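From: Abhishek Shakya
To: murkatik-dev
Subject: Re: [murkatik-dev] Planner stalls near thin objects, two-arm setup

Jadwiga Szczepańska wrote:

> We updated to the December branch and the bimanual planner now stalls
> on roughly one start state out of three. The log line is always the same:
>
> plan_request: start state in collision (l_finger_b, octomap)
>
> Both arms are well clear of the table when this happens. Setting
> octomap padding to zero makes it go away, but then the right arm
> grazed a cable during approach, so I put it back. Is this the
> same thing Kiran reported, or should I open a new ticket?
>
> Also, what is the recommended way to represent cables now? The old
> docs say "exclude from scene", the new ones say nothing.

Same root cause as Kiran's report, different trigger. No new ticket needed, I'll add your log to the existing one.

The self-filter in the December branch takes its link geometry from the collision meshes. Before that it used the visual meshes, inflated by a fixed margin. The collision meshes for the fingers are simplified and end 5 mm short of the real fingertips. Depth points on the tips therefore survive the filter, get inserted into the octomap, and the next plan request finds the finger inside an occupied voxel. It looks random because it depends on whether the tips were in view of the depth camera at the last map update. Open grippers are worse than closed ones, as more of each finger is exposed.

Zero padding hides the problem for most poses and does not fix it. Please leave padding at the default and set this instead:

self_filter.geometry: visual
self_filter.margin_mm: 12
octomap.clear_on_grasp_open: true

The third line is new. It clears a small volume at the tool frame each time a gripper is commanded open. Without it, stale voxels from the previous cycle stay in the map until the camera sees through them again, and with both arms parked over the mat that can take a while.

On cables. The short answer is that the old docs were wrong and the new ones are incomplete – Seema has a draft section that should go in with the next docs build. What we do on the bench at Ibarra is split every corded item into a rigid part and a line part. The rigid part goes through the normal detector and gets a box primitive. The line part is segmented separately, skeletonized, and stored as a chain of short capsules attached to nothing.
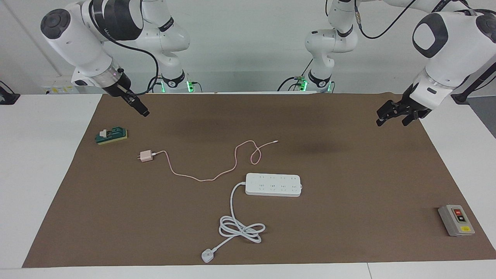 The capsule chain has its own entry in the allowed collision matrix. For transit motions it is treated as an obstacle with the normal margin. For the approach phase of a grasp, contact is allowed between the chain and the fingers of the arm doing the grasp, and with nothing else. The other arm still has to avoid it.

Two limitations. Coils are handled badly. Once a cord crosses itself more than twice the skeleton picks the wrong branch at the crossings and you get a chain with the right footprint and a meaningless order. For collision checking the order does not matter. If you want to follow the cord to its end to find the plug, it matters a great deal, and I would not trust the current output for that. Sirkka is working on a crossing classifier, but it is not on any branch you can pull yet.

The second is contrast. The line segmenter was tuned on pale cords over a dark, matte surface. Black cords on the same surface drop out in patches, and the arm's own cables sometimes get picked up as objects if they droop into view. Mask them with a static polygon in image space; the self-filter knows nothing about them because they are not in the URDF.

For reference, I replayed 379 recorded start states with the three settings above. Five were still rejected. All five had the wrist camera bracket within the margin of the opposite forearm, so those are correct rejections and the planner should refuse them. Planning time went up slightly, from a median of 100 ms to nearly 120, most of it spent in the capsule checks. If that is too slow for you, raise the capsule segment length before you touch anything else.

One thing I could not reproduce is the graze you mention. Could you send the bag file, or at least the joint trajectory and the octomap snapshot from just before the approach? I would like to know whether the cable was missing from the map or was present and ignored. Those are separate bugs, and I only know how to fix the first. If the trajectory went through the Memeck smoother, please say which version, as the older one resamples to 300 points and does not recheck collisions afterward.

Kiran, the patch that fixes the finger meshes themselves is in review. After it lands you can drop self_filter.geometry and go back to the default. Keep the clear_on_grasp_open line.

Abhishek

--
murkatik-dev mailing list
To unsubscribe, send a message with "unsubscribe" in the subject line.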